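Stolden Law School
Salameh Fund for Trade Law Teaching
Second progress report, prepared by Dima Khoury

Where we are

The grant was made to build a taught module on sale of goods disputes across borders, to write the reading materials for it, and to run it once with a full cohort before the end of the funding period. The module exists and has been taught. The materials are mostly written. I am less sure than I was in the first report that the two together do what we told you they would do, and I would sooner set that out now than in the final report.

Teaching

The module ran over one term with 21 students, all in the final year of the LLB or on the LLM. Three withdrew before the assessment. The end-of-term questionnaire was very favourable, and I would ask you not to read much into it. It went out in the last session, when the students who had stopped coming were by definition not in the room, and it asked whether they had enjoyed the module. It did not test whether they could tell a fundamental breach from an ordinary one. The written problem did test that, and the answers were weaker than the questionnaire would lead you to expect. Most could state the rule. Fewer could say what a buyer should do on the day a faulty shipment arrives, and several gave the buyer remedies that had been lost by late notice.

Rami Moussa, who marked the second half of the scripts, thinks this is a normal result for a first run. He may be right. We have no earlier cohort to compare with, and the first report should not have promised "measurable improvement" without one.

Reading materials

The casebook draft stands at 195 pages. The chapters on formation, delivery and passing of risk are finished and have been read by colleagues at Plakotow. Their comments were useful on risk and rather polite on everything else. The chapter on limitation clauses is late. I have rewritten it twice and still find that it describes the law as tidier than it is.

The online version was meant to be ready by September. We were told by the supplier that the conversion would be automatic. It was not, and the footnotes had to be put back by hand. I would not recommend budgeting for this on the basis of a sales demonstration.

Conformity of goods

Unit 3 deals with goods that match the contract description but fail in ordinary use. It is built on a dispute between a maker of kitchen appliances and a retail chain in another country, and it is the part of the module that worked best.

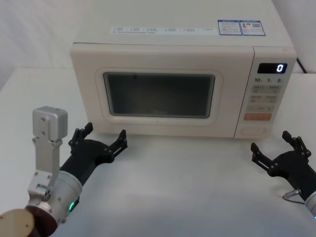 Unit 3, conformity of goods: a white microwave oven.

Students argued the buyer's side far better than the seller's, which I put down to all of them having been buyers. We will swap the sides halfway through next time.

Partnership with Prerow

The exchange of guest lectures with Prerow has produced one lecture in each direction and a good deal of correspondence. Both lectures were well attended. Whether this amounts to a partnership is open to question, and I have asked that the word be dropped from our website until there is a signed agreement on joint marking.

Spending

Spending is within the approved total. Travel is under budget and editing is over it, for the reason given above. We ask permission to move the unspent travel money to editing.

Next period

Finish the limitation chapter. Run the module again with the same written problem, marked blind, so that there is something to compare. Send the questionnaire to everyone who enrolled, including those who left.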